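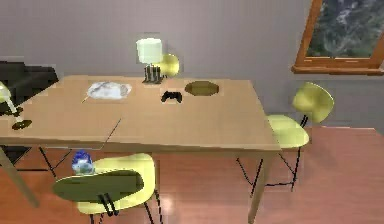 Table seam opening up every winter, fill it or leave it?

brirton_dee
Posted Sunday, 8:14 pm
We bought a solid wood dining table in August, secondhand, 36 inches wide. There's a gap where two boards meet and it has gotten wider now that the heat is on. I can slide a credit card in it. My husband wants to pack it with wood filler and sand it flat. Good idea or bad?
Deirdre

hemeck
Bad. Boards shrink across the grain when the air is dry. Fill the gap now and in summer the wood swells, has nowhere to go, and either squeezes the filler out or cracks somewhere else. Get a hygrometer before you do anything.

watus14
Disagree. I filled mine with epoxy and it has been fine for 14 years. People worry too much about wood movement in a heated house.

hemeck
Was yours veneer? Veneer barely moves.

watus14
No, solid maple. I have the receipt, I paid $400 for it.

O. Laitinen
Posted 9:40 pm
Both of you may be right, it depends on how the top is attached. Deirdre, look underneath. If the screws go straight through the apron into the top with round holes, the top can't move and the joint is what gives. If there are slots or metal clips, it is free to move and the glue line has just failed.

brirton_dee
Looked with a flashlight. Round holes, eight screws. No clips anywhere.

O. Laitinen
Then that's your problem. Back the screws out, file the holes into slots running across the grain, and put them back with washers, snug but not tight. Run a humidifier for 2 weeks and see if the gap closes.

watus14
Or epoxy it and be done by lunch.

lahtinen_k
I would do the slots first too. You can always glue later, but getting epoxy out of a joint means ripping it on a table saw and losing some width.

brirton_dee
Thanks all. Going with the slots. Do I need to take the legs off first?

O. Laitinen
No. Flip it on a blanket with a second person and leave the legs on.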